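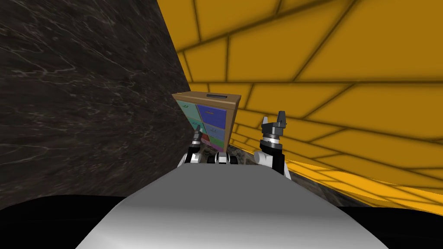 Progress report to the Torwood Fund
Project: Isus, household chores by machine
Date: 6/2/24
Prepared by: Svenja Schwaiger, Dredier

1. Period covered

The report covers the work done in May. The money for the period was spent as planned, except that the second computer was bought earlier than we wrote in the proposal. The total grant does not change.

2. What we wanted to find out

In the proposal we asked a simple question: can a two-armed machine open, fill and close a drawer in a normal home without help? For this period we limited ourselves to opening and closing. Filling is moved to the next period, as agreed by phone with your office.

All work was still done in simulation. We change the surfaces of the walls and floors between series, so that the control program does not learn one room only. The drawer task was run 540 times.

3. Results

The machine opened the chosen drawer fully in 77 percent of the runs. In the first series of the month it was 25 percent, so we are satisfied with the direction, but not yet with the level. A person would not accept a helper in the home who fails with a drawer so often.

The upper drawers are much easier than the lower ones. For a low drawer the arm has to come down close to the cabinet, and then it can hide the drawer from the machine's own view. We had expected some difficulty with this, but we estimated it too small.
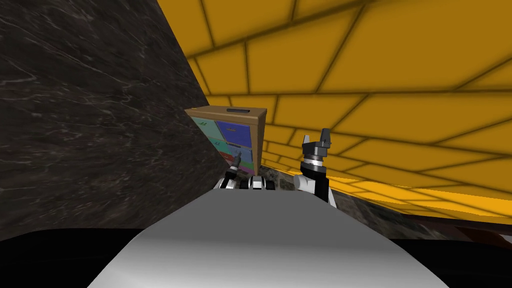
Figure 2. Drawer task in simulation. Left gripper low, near the lower drawers; right gripper raised beside the cabinet.

Closing is in better condition. The machine can push with the closed fingers and does not need to find the handle. We did not measure closing in all series, therefore I prefer not to give a percentage until the next report.

4. Problems

Speed remains weak. One drawer takes much longer than it would take a person, and we have not worked on this point at all. Also, 5 series had to be repeated after an error in our own log files. This cost us several working days, but no extra money.

5. Next period

We will begin with putting small, light objects into an open drawer. In parallel we will test another viewpoint for the low drawers. The first trial with a real cabinet stays in the plan, but I ask you to allow that we decide the start date after the low drawers are improved.

The cost table is sent separately. Questions on it can be directed to me at the Dredier office.

Svenja Schwaiger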